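**Handling cards and prints without bending them**

Picked up at the Skutow open day in August, where the Prellorness workshop had two robot grippers handling a large printed card. The notes work just as well for hands and kitchen tongs.

- Pad whatever does the gripping. The fingertips on show were yellow foam with a waffle-like grid of square cutouts. At home, a strip of foam on each jaw of a clamp does the job.
- Hold a card by its edge. Fingers in the middle of a glossy print leave marks that don't wipe off.
- Squeeze less than you think. The operator dropped the pressure setting to 8 out of 100 for paper and left it there all afternoon.
- Wipe foam pads with a barely damp cloth and let them dry before touching paper again. Escobedo sells replacement foam by the sheet – ask for part 451.
- Replace pads when the corners of the cutouts start to crumble. The workshop changes theirs every 3000 grips, but at home just look at them.
- Store cards flat, with plain paper between them. A rubber band will dent the edges within a week.

The Nonton recipe cards in my kitchen drawer now get picked up with padded tongs when my hands are floury, and the corners have stayed square.

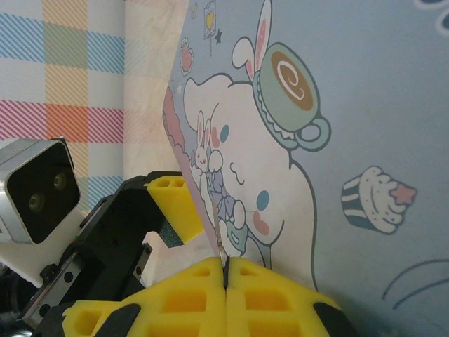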